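Divided storage box

A divided storage box is a lidded box whose inside is split into cells by thin walls, so that small things stay apart. I've been editing home storage entries for Nomari for a while now, and this is the type I get the most mail about (mostly from people with too many scarves!). Older ones were made for gloves and collars, and the name "cell box" still turns up in shop lists.

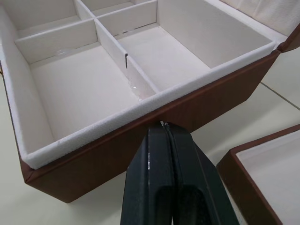 Lining is what really sets one type apart from another, if you ask me. Paper is cheap and tears, velvet looks grand and grabs every bit of lint, and felt sits somewhere in the middle. On a brown box with a white, felt-like lining, the soft stuff often goes right up over the rim as a padded lip, and I love that, it's so much kinder to knitwear than a bare edge. Cells needn't match in size either, so bulky things go in the big front one.

Cleaning is easy enough: a lint roller, then a barely damp cloth on the outside. Ingvar Bundgaard, in his notes for Gikby, says to leave the lid open for 90 minutes afterward. I usually give it 70.

See also: Drawer divider, Glove box, Hatbox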